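Allilen Network Course
Unit 4: DHCP leases and the size of the address pool
Handout for students, revised 18/08/2025

Before you read

In the previous unit we planned subnets on paper. Please have your subnet table near you, we will need it in the exercise at the end. You should already know what a MAC address is and how to read a mask in the slash form. If the words "broadcast domain" still feel unclear, go back to the drawing in Unit 3 first, because the part about relays depends on it.

How a client gets its address

A device which has just joined the network has no IP address, so it cannot send a normal packet to a server. It sends a broadcast, called DISCOVER. Any DHCP server that hears this broadcast can answer with an OFFER. The client chooses one offer and sends a REQUEST, also as a broadcast, so that the other servers understand their offer was not taken. The chosen server sends the ACK, and from this moment the client may use the address.

The server listens on UDP port 67 and the client on UDP port 68. Students often exchange these two in the lab report. When you write a filter for the packet capture, use both ports and you will not lose anything.

The ACK carries more than the address. Normally you will find the subnet mask, the default gateway, the DNS servers and the lease time. The lease time is written in seconds. In the Skesura console it is shown in hours and minutes, but the capture shows seconds, so do the conversion before you say that the two values are different.

Renewal

The client does not wait until the lease is over. When half of the lease time has passed (this moment is called T1), it sends a REQUEST directly to the server that gave the address. If there is no answer, the client tries again. At 87.5 percent of the time (T2) it begins to ask by broadcast, and then any server may answer. If the lease ends without an answer, the client has to stop using the address and start from DISCOVER.

From this follows a practical point for maintenance work. If the server is down for a shorter time than half of the lease, clients which are already connected and have renewed normally will usually not notice. New clients will notice immediately. When you receive a complaint that "the network is down only for some people", please look at the DHCP server early.

Relays

Routers do not forward the broadcast of the client. When the server is in another subnet, the router interface must have a relay configured (on many devices the command uses the word "helper"). The relay writes its own address in a field of the packet, and the server uses this field to choose the correct pool. In our lab the Judden switch is the relay for both client VLANs. If you forget the relay on one VLAN, the clients there will give themselves an address beginning with 169.254, and this is a good sign to remember for troubleshooting. 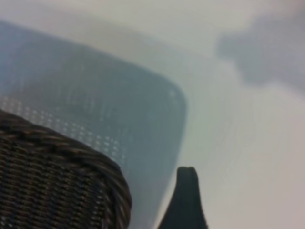
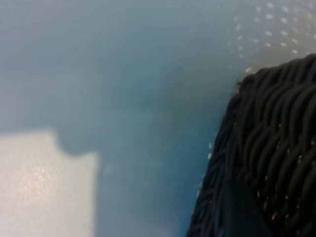
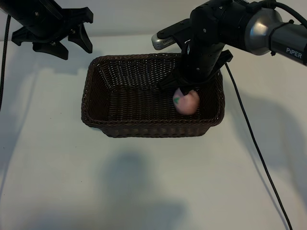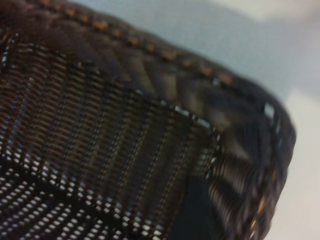 A pool is the range of addresses that the server may give out in one subnet. With a /24 mask you have 254 host addresses, and from these you subtract the gateway and all the static addresses for printers, access points and so on. What remains is fixed until someone changes the configuration. Think of the dark woven basket in the third picture: its rim and its walls set how much it can hold, and the round pink object takes its share of the space for as long as it is left inside. An address works in the same way. The server does not look if the device is still in the building. It looks only if the lease is finished, and until then the place in the pool is taken.

Some devices send a RELEASE message when they disconnect, and then the server can use the address again. You should not count on it. A phone which is carried out of the door has no chance to send anything, and many laptops simply sleep.

Choosing the lease time

There is no single correct value. In an office where the same computers return every morning, a long lease is comfortable. Eight days is a common default. The server has little work, and a computer usually keeps the same address, so the logs are easier to read.

In a place with many visitors the long lease makes trouble. We will use the guest network of the Sfeir library as our case. There, 40 new devices join in each hour, and a visitor stays for one hour. The library is open ten hours per day. With a lease of eight days, the 400 devices of the first day would all want to keep an address until the next week, but a /24 pool has fewer than 254 free. It will be exhausted on the first day, in the seventh hour or before, while only a small number of the devices is present at any moment.

Now take a lease of 2 hours. In the worst case a device renews just before it leaves, so it holds its address for one hour of visit and then 2 hours more. This gives 3 hours, multiplied by 40 devices per hour, that is 120 addresses. The /24 is enough and there is a reserve for a busy day.

The formula for the upper limit is:

addresses needed = new devices per hour x (visit length + lease time), both in hours

Please use it only when the arrivals are more or less even. For a conference, where everybody opens the laptop in the same ten minutes, you have to plan for the whole audience together, and you must remember that one person often brings a phone and a laptop.

Private MAC addresses

Newer phones and laptops can use a random MAC address for each network. The server recognizes the client mostly by its MAC address (or by a client identifier, if one is sent), so a device that changes its MAC address looks like a completely new client. It receives a second lease while the first one is still running. On most systems the random address stays the same for the same network name, and then the effect is small. If the user forgets the network and joins it again, the result depends on the operating system, and on some of them a new address is generated.

For this reason, reservations by MAC address are not suitable for personal devices. Use them for printers and for equipment which you configure by yourself.

When the pool is full

The typical signs are these:

The client shows good Wi-Fi signal but "no internet" or an address from 169.254.
In the capture you see many DISCOVER messages and no OFFER.
The server log repeats a message about no free leases.
People who were connected already have no problem.

The log we will read together comes from the library in December, from a day when the pool was full. It has 3,643 lines, and most of them are DISCOVER messages from clients that try again and again. Do not read it line by line. Sort by MAC address first, then by time, and you will quickly see that the group of waiting clients is much smaller than the file suggests.

What can be done? A shorter lease helps, but not immediately. The clients which already have an address keep the old lease time until they renew, so the change becomes effective slowly. If you changed from eight days, the slow part can be four days for a device that stays connected, and the full eight days for devices that left. On a guest network it is often acceptable to delete the old leases by hand, after you check that the server is set to test an address with ping before offering it. Be careful, because not every phone answers a ping.

The other way is a larger subnet. A /23 has 510 host addresses and a /22 has 1,022. Remember to change the mask in three places: on the router interface, in the DHCP scope and on every static device. A printer that still has the old mask will work for half of the users, and this is an unpleasant fault to find.

Very short leases

A student asked last term why we do not set five minutes everywhere. With five minutes each client renews every two and a half minutes. The server can probably carry this load, but a restart of the server which takes longer than a few minutes will now disconnect everyone, and your log becomes very large. For guest networks I recommend to stay between one hour and four hours if you have no special reason.

Exercise

Work with your subnet table from Unit 3.

a. Calculate the upper limit of addresses for the library if the visit length grows to three hours and the lease stays at 2 hours. Does the /24 still fit?
b. Find the longest lease, in full hours, which the /24 allows with the one-hour visit. Reserve 14 addresses for static devices.
c. Configure the pool on the lab server in Skesura, connect one client, and capture the complete exchange. Mark the lease time in the ACK and write it in hours.
d. Remove the relay from one VLAN on the Judden switch, renew the client there, and write down what it shows. Put the relay back before you leave the lab.

Hand in the capture file together with your calculation. In the next unit we continue with DNS, and we will use the same client VLANs, so please save your configuration.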